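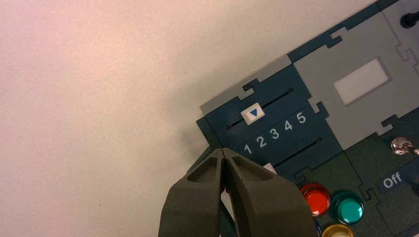

4.2 What do people mean by a "3"?

I went into this study thinking the hard part would be getting people to open their doors. We mailed 500 invitations across Adcombe and Skillach and got 298 usable questionnaires back, 176 of them from Adcombe, so the doors were fine (people love to talk about noise!). The hard part was the middle of the scale.

Our main question was "How much does noise from the street bother you when you're at home?", answered from 1 (not at all) to 5 (a great deal). A row of five numbers looks so harmless. You meet it on paper forms, on phone screens, on hardware sliders with the numerals printed along the slot (Figure 3), and by now most adults can fill one in without reading the instructions. I suspect that's part of the trouble.

Figure 3. A slider numbered 1 to 5, with the knob near the left end of its slot.

When Lachlan Dalgleish and I did the follow-up interviews in April, we asked everybody to explain their number in their own words, and the people who had picked 3 were all over the place. One man on the Westerberg road told us 3 meant he'd stopped noticing the trucks years ago. A woman two streets over said 3 meant she slept with earplugs every night but didn't want to sound like a complainer. Same number, same column in our table, and I'd argue they have almost nothing in common as far as noise goes. A few others used 3 for "it depends", usually on the season, and sometimes on whether the bedroom window was open.

The ends were much easier to live with. People who picked 1 mostly said some version of "I never think about it", and people who picked 5 had stories, often long ones, with dates and license plates. I had expected a few of the 5s to be exaggerating (I'd been warned about this by pretty much everyone who read our proposal), but in the interviews they held up well, and several had already tried to move.

So what did we do with the 3s? Fergus Imrie wanted to drop them from the annoyance model and report them on their own. I wanted to keep them, mainly out of stubbornness, and we argued about it for longer than I'd like to put in print. In the end we ran the model both ways. The effect of living on a bus route stays put in both versions. The effect of window type does not: it gets a good deal weaker once the 3s are back in, and I would not lean on it in either town. Both sets of estimates are in the appendix.

One wrinkle before moving on. The Skillach forms went out with the word "neutral" printed under the 3, left over from an older draft, and the Adcombe forms didn't have it. That was my mistake, and I only caught it when the envelopes were already in the mail. We therefore don't compare the share of 3s between the two towns anywhere in this paper, and I'd ask readers not to do it from our tables either. Comparisons within each town are unaffected, and those are what Section 4.3 deals with.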